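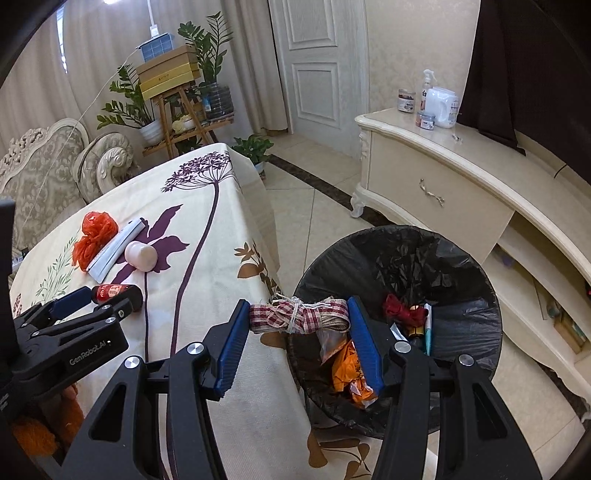 Sorting a room starts with the waste stream, says the household organizer at Dirora, a home services firm that works in apartments and small houses. She begins with a lined bin and one cleared surface, and decides on each item as it is handled. Small mixed objects are the slow part. A battery that lands in the same bag as yarn, a pen and plastic wrappers has to come back out. "Batteries go to a drop-off point," she says. "I check the bag before I tie it. In September we pulled 19 cells out of general waste on one job."

Her log for that job, an apartment with 18 years of storage in it, lists 446 items. Packaging was the largest category. She records only the category and the destination: keep, donate, recycle, discard. Brand and value are left out. "If you write down what it cost, the client keeps it."

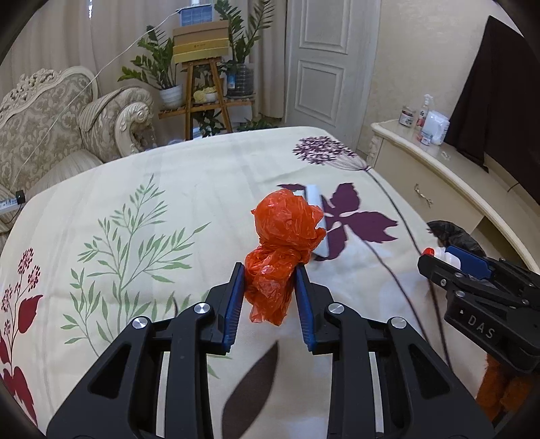
Plastic bags are handled separately. She twists each one and knots it, which lowers the volume and stops it from catching on other things. Bottles are checked for contents and closed before they are moved. A bed is acceptable as a sorting surface if the spread is washable, she says, but it has to be clear by evening, and that sets the length of the session. Hers run 2 hours.

She does not start with dressers. "The top of a dresser is in daily use. Whatever you take off it is back the next morning." Drawers come last, after the client has seen the floor.

Interview recorded 03/02/2025.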